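Home | Courses | Lecture Notes | Lab Sheets | Contact
Share 3 | Comments 9

Robot Learning from Demonstration
Handout for Unit 3: Showing the Task by Hand

In the last unit we spoke about how a robot can follow a path which is written by a programmer. In this unit the path comes from a person. The person does the task, the movement is recorded, and later a program learns from many such recordings. One recording from start to end is called a demonstration, or an episode. Both words are used in the readings and they mean the same for us.

1. Three ways to demonstrate

a) Guiding the arm. The teacher takes the robot arm and moves it through the task. The joint angles are stored directly, so no translation is needed between the person and the robot. The weak side is that the arm is heavy for long sessions, and the body of the teacher often stands before the camera.

b) Remote control. The teacher moves a leader device and the robot follows it. The teacher sees what the robot can reach and what it cannot. There is a small delay, and beginners usually move too slowly or stop in the middle. In our course the Pero station is used for this way.

c) Hand-held grippers. The teacher holds the gripper in the hand and does the task without any robot. This is quick, and it can be done at almost any table. But the person has a more free wrist than the arm has, and it is easy to record a movement which the robot later cannot repeat. We use the Sonevton grippers, one for each hand.

2. What is stored

For every moment of the episode we store the position of each gripper, its direction, and how far the fingers are open. The video is stored beside it with the same clock. If the clocks are not equal, the program will learn to close the fingers too early or too late. Students in the past years lost much work from this, so please check the clock before the first episode and again after the pause.

The Listura set, which you will use in the homework, has 4,000 episodes. Some 22 of its tasks need two hands. Please read the task list before you choose one.

3. Good and bad demonstrations

A good demonstration is calm and has one clear purpose. It doesn't need to be perfect. If the bottle slips a little and you grip it again, keep the episode, for the robot must also know how to repair a small mistake. If you drop the object on the floor, mark the episode as failed and start a new one.

Change the starting place of the object between the episodes. When the bottle always stands at the same point, the program can learn the point and ignore the bottle.

Do not speak with your neighbor with your hands in the air. The recording goes on, and the waiting is learned too.

4. Two hands

With two hands there is a question which does not exist with one: what does the second hand do when the first one works? It can hold something, it can wait, or it can already go to the next place. Decide it before you record and stay with it in all episodes of the group. A waiting gripper should be kept above the table and away from the object, with the fingers visible for the camera if possible.

In the next example the right gripper has closed on the blue bottle, and the left one is held up over the table, near the open box. Look at the bottle also: it leans a little in the fingers. For a task where the bottle must be put down standing, such a lean should be corrected before the fingers open.
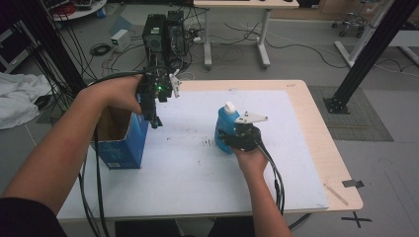 5. Lab work

Work in pairs. One person demonstrates and the other watches the recording.

- Put the grippers on and move both wrists slowly. Check that the cables do not pull.
- Record 9 episodes with one hand, then change roles.
- Repeat with two hands. Write down your rule for the waiting hand.
- Watch all episodes once and mark the failed ones. Do not delete them.

Hand in the marked list and one page of text about the differences between your episodes and those of your partner. The lab is open until 9 in the evening.

Reading for Unit 4: Fu course reader, the chapter on copying errors.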